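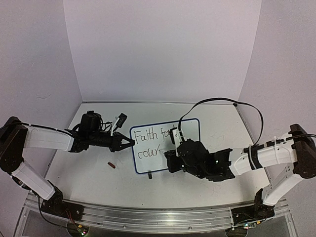 Small whiteboard with writing on it, light gray tabletop.

Utdale Desk Board

Overview

The Utdale is a small dry-erase board for desks, workbenches, and service counters. It is sold plain or ruled, singly or in packs of 14. Flikholm cuts and finishes all boards at one site and ships them flat with a protective film over the writing surface.

Writing surface

The surface is enamel fused to a thin steel sheet. It takes any low-odor dry-erase marker and holds light magnets. Painted boards tend to keep a gray shadow where the same words are written every day. Enamel resists this better, but ink left in place for weeks will still need liquid cleaner. Ruled boards have the lines printed under the top coat, so the lines do not wear off with wiping.

Gloss is medium. Under strong overhead lamps a full-gloss board can be hard to read from the side, and customers who need a lower shine should ask for the Skollo matte finish. Matte boards are easier to read but take more effort to erase.

Core and edges

The steel is bonded to a fiberboard core with a second steel sheet on the back. The back sheet keeps the board from bowing when the air in a room changes from damp to dry. It is not a writing surface. Corners are rounded and the edge is sealed. Do not trim the board, as a cut edge will take up water.

Specifications

Surface: enamel on steel
Core: fiberboard
Thickness: 4 mm
Rulings: plain, or ruled on one side
Finish: medium gloss (standard), Skollo matte (to order)
Feet: 4 rubber pads, self-adhesive, supplied loose
Pack sizes: single, 14
Warranty on surface: 2 years, indoor use

Before first use

Peel the film slowly from one corner. Wipe the surface with a damp cloth and let it dry fully before writing. Marker ink put on a damp board will bead and can leave a faint ring. Fit the rubber pads last - they grip best on a clean back sheet.

Care

Wipe daily with a soft cloth or felt eraser. Once a week, use water with a drop of dish soap, then rinse. Scouring pads and powder cleaners will scratch the enamel and must not be used. If permanent marker gets on the board, write over it with a dry-erase marker and wipe both off together.

Ordering

Singles and packs ship from stock. Matte boards and orders of 100 or more are made to order, and the lead time is confirmed in writing. Orders received after 19th December will be handled when the office reopens. Boards damaged in transit should be reported with the carton label still attached.

Sales: Pavithra Iyengar
Technical questions and surface samples: Senthil Palaniappan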